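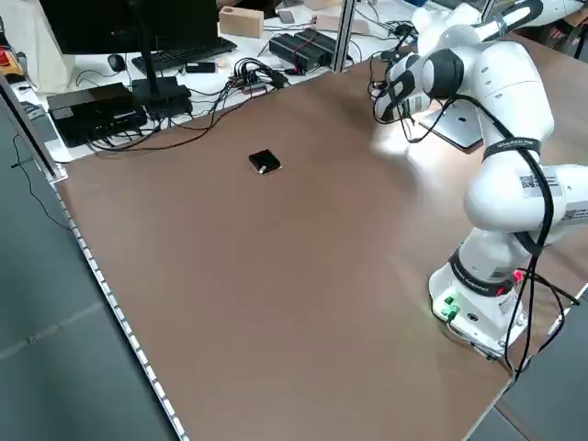 **Site visit report, Caldeira automation lab**
Jomar Javier, 30 April 2018

## 1. Purpose

The visit was part of the second-semester automation course. Each student had to attend one demonstration and report on cell layout, programming method and repeatability. I chose Caldeira because its open day included a pick-and-place cell run by the company's own engineers.

## 2. Cell layout

The arm is mounted near one edge of a brown tabletop, with its cable brought down beside the base and over the side of the table. The gripper has two functions in the demonstration program: picking the part and pressing it into a fixture. A white desk behind the table holds the monitor, keyboard, power bricks and most of the wiring. Aluminum profiles stand at the perimeter. I saw no cable tray on the desk, and the wires there cross each other. The engineer said this would be tidied when the cell moves to its permanent room in November.

## 3. Demonstration

The program was written in Clavar, the lab's in-house sequencing tool. Points are taught by hand, then edited as a table. A full cycle took 21 seconds at reduced speed. The log on display showed 772 cycles completed out of a planned 1,000 – the run had been paused for visitors.

Two faults were triggered on purpose. In the first, the part was left out and the program stopped at the grip check. In the second, the part was rotated before pickup. The grip check passed and the fault was only caught at the fixture.

## 4. Comments

The second fault is the more useful result for our own project, Ploltum, which also checks grip width but has no orientation check. I would add one before the lift.

Cycle time at full speed was not shown. I have asked for the figure and will add it to the appendix if it arrives before grading.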